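Skikuvcombe Holiday Houses
Yearly Safety Walk-Through, House 9
Date: 2025-04-17
Checked by: Tõnu Pärn
Copy to: Usman Yousafzai (owner's office)

Marks used: OK = no action. FIX = must be repaired before the next guests. WATCH = can wait, look again in July.

OUTSIDE AND ENTRANCE

1. Front steps and handrail. FIX
The second step moves when a heavy person stands on it. I put a strip of yellow tape on it for now. The handrail is firm on the wall side, but the lower bracket has lost a screw. I did not have the correct length with me.

2. Outside light with motion sensor. OK
It comes on when I am at the gate.

3. Path to the parking place. WATCH
Moss on the north part, slippery in rain. Last year we brushed it with a hard brush and it was enough. Please do not use salt, the neighbor has a dog.

4. House number visible from the road. FIX
The bush has grown over the number again. An ambulance driver must find the house at night. Cut the bush or move the sign, I prefer to move the sign.

SMOKE, GAS AND FIRE

5. Smoke alarm, upstairs hall. OK
Tested with the button. Loud in both bedrooms with closed doors.

6. Smoke alarm, downstairs. FIX
It gave a weak sound. I changed the battery and then the sound was normal, but the label says the unit is past its replacement year. Usman, please order a new one, same type as upstairs.

7. Carbon monoxide alarm near the boiler. OK
The boiler is a Kofler and it was serviced in winter. The service paper is in the blue folder. The gas meter reading today is 1,894.

8. Fire extinguisher. WATCH
Pressure needle is in the green, but close to the border. The pin and the seal are in place.

9. Fire blanket. FIX
Somebody hung it directly above the stove. If the pan is burning, you cannot reach for it there. Move it to the wall beside the door, where the old calendar is.

10. Escape window in the back bedroom. OK
Opens fully with one hand. The key is on the hook and not in the drawer as before.

WATER AND BATHROOM

11. Hot water at the tap. FIX
I measured 55 degrees Celsius at the bathroom basin after two minutes. For small children it is too hot. The mixing valve should be turned down, but the tank itself must stay hot, so please leave the tank thermostat alone. I wrote this also last year.

12. Anti-slip mat in shower. OK
New one.

13. Water stains under the basin. WATCH
Old stain, dry when I touched it with paper.

ELECTRICITY

14. Main switch and breakers. OK
All breakers tested. The labels are now in English, thanks to Usman.

15. Loose sockets. FIX
The socket behind the sofa comes out of the wall together with the plug. I switched off this circuit and left a note on the board. This one needs the electrician, it is not a job for me.

16. Wi-Fi box from Stelotell. OK
The adapter is warm but not hot. The cable does not cross the walkway anymore.

KITCHEN AND DINING

17. Stove knobs and hob. OK
All knobs return to zero.

18. Plates, bowls and glasses. WATCH
Look for chips on the rim and for cracks which you can feel with the nail. Throw away anything chipped, also if it is only a little. The plates with a red and white rim and the dark gray bowls are the kind we keep for the guests, so buy the same kind when something is missing.
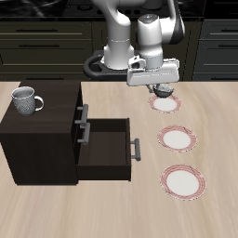 19. Knives. FIX
They are lying open in the drawer, with the points to the front. We need a block or a magnet strip, mounted high enough for children.

20. Refrigerator. OK
It is an Etine, the small model. Door seal is clean and closes well.

21. Cleaning products. FIX
Under the sink without a child lock. The lock is in the package on the shelf, it was never installed. It takes about 9 minutes with a screwdriver.

BEFORE THE NEXT GUESTS

Items 1, 4, 6, 9, 11, 15, 19 and 21 must be finished. If the electrician cannot come in time, the circuit in item 15 stays off and the guests must be told by message, with the lamp from the hall moved to the living room.

I have the spare key until the step is repaired.

T. Pärn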